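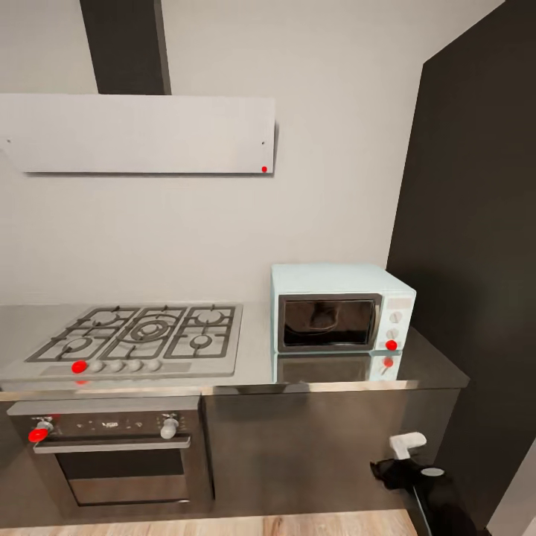 Chrysoula Konstantinidis says every old soup recipe is missing its salt because the writer assumed you had a tongue. I have been thinking about that since breakfast, so, a thread on community cookbooks! The spiral-bound kind, with the church or the rowing club on the cover.

I have been typing up the recipes from every Jeltstead cookbook I can get hold of. The pile is at 2,329 recipes and I've typed 1,566 of them. My wrists have opinions. I am having the best time.

First thing you notice is how short they are. A whole pot roast in four lines. "Brown it well. Onions. Enough water. Until done." Written for a neighbor who already had a good idea what "done" looked like.

Oven temperatures hardly exist in the older ones. You get slow, moderate, quick, and (my favorite, from the Andell Street book) "a bread oven, falling." I tried rye in a falling oven, started it high and turned the dial down every ten minutes or so. Great crust. Slightly gummy middle. Trying again with a smaller loaf.

The names!! Mrs. Desjardins has a cake in book after book, and it's a different cake each time. Lemon, then lemon with raisins, then no lemon at all and a cup of cold coffee. I like to think she got bored. The coffee one is the best by a mile, make it if you ever run across it.

OK here's the coffee cake, as she wrote it: butter the size of an egg, a cup of sugar, 2 eggs, a cup of cold coffee, flour to make a batter, soda, cinnamon, bake moderate.

And how I make it: half a stick of butter, a cup of sugar, 2 eggs, a cup of coffee, two and a quarter cups of flour, a teaspoon of baking soda, a big teaspoon of cinnamon, pinch of salt (hi Chrysoula). 350 in a 9-inch square pan, start checking at half an hour.

You can follow the canned goods through the decades too. Pineapple turns up in one book and by the next edition it's in the ham, the slaw, the cheese ball and a thing called Iller Salad that I'm working up the nerve for. It has horseradish in it. And marshmallows.

My soft spot is the handwriting in the margins. "Good." "Too sweet." "Double this for Ray." One page of pickles just says NO in pencil, and then under it, different pencil, "yes, but wait till February."

So I made the pickles and I'm waiting till February. They're on the cellar stairs and I walk past them every day like a kid in December.

If you have one of these books on a shelf, go open it to the page with the most grease on it and cook that. Then tell me what it was, please, I want to hear about all of them!

Next up is the dumpling chapter. Almost every page disagrees with the one before it about whether you can lift the lid.

Comments

marlene_k
My grandmother's had "bake until the dog comes in." We never had a dog

two_forks
Never lift the lid. This is settled.

pondside
Made the coffee cake tonight in a round pan, took closer to 40 minutes. Can you use decaf? I'll be up till 3

hollis.b
What's in the pickles?? You can't just leave us there

We use cookies to remember your settings and to see which pages get read. Accept all / Manage choices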